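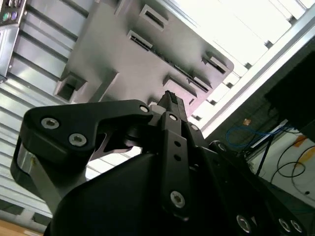 Keeping public computers in service longer

The Clitden library system has 19 branches and around 400 computers for public use. Until recently, each machine was replaced on a fixed schedule, whatever its condition. The head of equipment services spoke with us about the decision to end that practice and about what has changed at the branches as a result.

The former schedule allowed three years. "It was easy to plan for and easy to explain," the head of equipment services said. "It also meant that we were sending away machines that our patrons had no complaint about. When we looked at what people do at a public computer, most of it was printing forms, writing letters, reading email and applying for work. Those tasks had not become much harder for the machine in that time."

Under the present policy, a computer remains in use for up to seven years, provided that it can still receive security updates and that it passes a yearly check. The check is carried out at the De Bruijn building, where the library system also stores furniture and shelving. Branches send their machines in small groups so that no reading room loses more than a few seats at once.

Asked whether patrons had noticed the change, the head of equipment services was cautious. "They notice waiting. They do not notice the age of the case. At Nedell we had complaints about slow computers, and when we went to look, the computers were fine. The trouble was the sign-in software, which was checking each card twice. A new set of machines would have had the same delay."

The software in question is Zondon, which manages reservations and time limits at all branches. It has since been set to check a card once, at the start of a session. The head of equipment services said that the episode led to a new rule: before any request for replacement is approved, a member of staff must sit at the computer and complete an ordinary visit, from sign-in to printing.

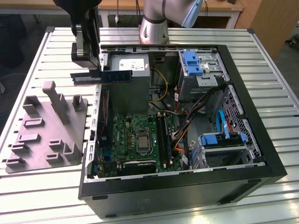
Repairs are judged by what they add to the working life of a machine, and the library system keeps a written list of those it considers worth making. Storage drives and power supplies are on the list. Work on a main board is not, except where a part can be taken from a retired computer of the same model. Memory appears first, and the reason is easy to see with a tower laid on its side and the side panel off: the components are open to view from above, and the module itself is a slim green board with a row of dark chips that one hand can hold. "If a branch tells me a machine struggles with several pages open, memory is the first thing I ask about," the head of equipment services said. "It is a modest expense, and the branch gets the same computer back, with the same settings."

The policy has its critics. Some branch managers have argued that older equipment gives a poor impression, especially in towns where the library is the only place with free public computers. The head of equipment services accepted the point in part. "Worn keyboards and scratched screens do look neglected, and they should be replaced much sooner than the tower. We had not been good about that. We are now buying keyboards every year – and chairs, which were the most common complaint of all."

Money left in the equipment budget has gone mainly toward longer opening hours in the computer rooms. Nedell now keeps its room open until 8 p.m., and two other branches have asked to do the same. The library system has not yet decided whether it can staff them.

Machines that fail the yearly check are wiped and then either used for parts or passed to a recycler. The library system does not sell or give them to the public, a position that draws regular questions at the front desk. "People ask, and I understand why," the head of equipment services said. "But once a computer leaves us we cannot support it, and we would be handing someone a problem with our name on it. We may look at that again when the next budget is prepared in August."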